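Clelesdale Shared Workshop - minutes, July

1. Two-arm build
The Gralach pair is bolted to the bench. Members were told it would handle soft items by August. The meeting was not convinced - the same was said in spring. Left gripper to be tried on the pink pouch first, right arm to join later.
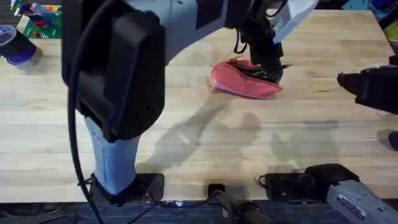 2. Money
Spent so far: £276. A further £90 was asked for Warraich cable. £50 agreed, the rest to wait until the arms can repeat a job without someone resetting them.

3. Next meeting
7.30pm, same room. Bring receipts.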